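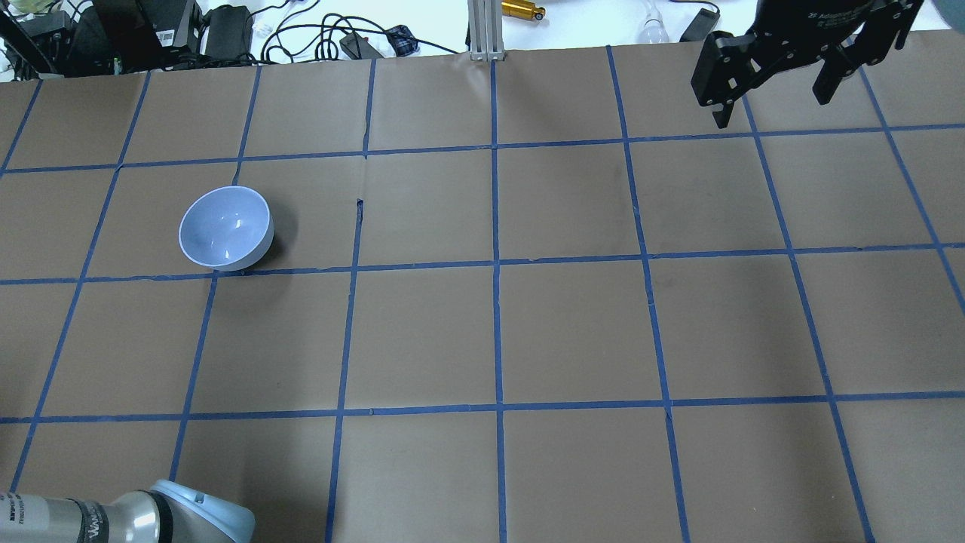
Brown paper, blue painter's tape, one small bowl in the second row.

From: Ragnvald Sundqvist
To: Vakholm Potters list
Subject: Re: laying out small pieces for the January sale

Replying to the whole list as two other people asked me the same thing off-list. The earlier message is quoted in parts with my answers underneath.

> Hi all,
> I've been put in charge of sorting the small pieces before the January
> sale at Ouellet Hall. Last year everything under 20 dollars was in a
> heap on one table and we spent the first hour of setup matching bowls
> to the stock list. Ragnvald, I remember you had a way of doing it with
> a grid on the table. Could you write down how it goes?

It's a sheet of brown paper over the table with blue painter's tape on it in a grid. One piece goes in each square, and each square has a line on the stock list. The rows get a letter and the columns get a number, so a bowl is at B2 and stays at B2 until it has been checked, priced and wrapped. I write the letters and numbers on the tape at the ends of the rows, in pencil, once everything else is down. Marker bleeds through onto the paper and then you can't reuse it.

> What kind of paper? We have a roll of newsprint in the back room but
> it's pretty thin.

Don't use the newsprint. It tears when you lift the tape, and you will be lifting tape, because the first line never goes down straight. Use the heavier brown wrapping paper. Pevberg sells it by the roll at the counter where you pay for clay, and one roll will do several sales. A matte one is better than the waxed kind, which the tape lets go of overnight.

It'll come off the roll with a curl. Put it curl side down and leave some bags of clay on the corners while you have lunch. It won't go completely flat. Mine has creases and smudges in it from being folded and put away and I still use it.

> Is painter's tape all right, or should it be masking tape?

Painter's tape. Masking tape is cheaper but it takes the surface of the paper with it if you need to move a line. Blue also shows up well against the brown, and under the lights at Ouellet Hall that makes a difference.

Run all the long lines first, left to right, then the ones going away from you. Pull the tape off the roll a good length at a time and lower it onto the paper while it's tight. If you press as you go you get kinks. I still get them. There's a torn flap in my second row that I never fixed. If you're setting down something with an unglazed foot, keep it off any flap like that, as the foot can catch on it and drag the piece over.

Measure the lines at both ends of the table. I used to measure at one end and go by eye for the rest, and the squares were noticeably narrower by the time I reached the far side. They don't need to be perfect. They do need to be big enough that your largest small piece fits without hanging over into the next one.

> Do you sit them in the middle of the square, or against a line?

For checking I put the foot near the bottom line of the square and leave the top of the square clear. The ticket goes there. If you centre the bowl, the ticket ends up half under it, and then somebody picks up the bowl and the ticket goes with it or falls on the floor. If a foot touches the tape, leave it. If it's across the tape, move it.

Pale glazes need a second look. The lavender-blue ones in particular look fine until you get the light to fall inside the bowl, and then a pinhole or a rough patch will break up the shine. I tip each one toward me and turn it all the way around. Anything that fails goes to the seconds box and its square stays open. Please don't fill the gap with another piece. The stock list stops matching as soon as you do that, and that was the trouble last year.

> We've got 288 small pieces on the list this time, counting the tumblers.
> I don't think they'll fit on one table.

They won't. Do them in batches. Fill the grid, check the pieces, wrap them, pack them, and then start again from A1 with the next sheet of the list. Write the batch number at the top of the sheet and on the outside of the box. Tumblers should be a separate batch, because they go in the divided cartons and the bowls don't.

For the wrapping you can use up the newsprint. Two sheets for a bowl, and one crumpled inside it. Nest them only if they came off the grid as a set and have paper between them. The Drilik cartons in the storage room are the right depth for bowls on edge – the taller ones look more useful but people fill them to the top and then they can't be lifted down the back steps.

> Last thing, does the grid come up afterwards or do we throw it out?

Leave the tape on the paper. Roll the whole thing loosely with the tape on the outside and stand it behind the wedging table. Don't fold it if you can help it. I folded mine the first time and those creases are still there. If you do take the tape up, do it within a few days and pull it back low along the paper.

I can bring mine in if you want to copy the spacing. I'd need it back before the glaze tests, as I use the same sheet for those. There's also most of a roll of tape in the drawer under the scale, but check it first, since the edge was nicked when I last had it and it kept splitting.

One question from me. Are we still putting the price on the foot, or has that moved to the ticket? The stock sheet I was sent has a column for both. I've left the foot column blank for now and will fill it in once I hear back.

Ragnvald Sundqvist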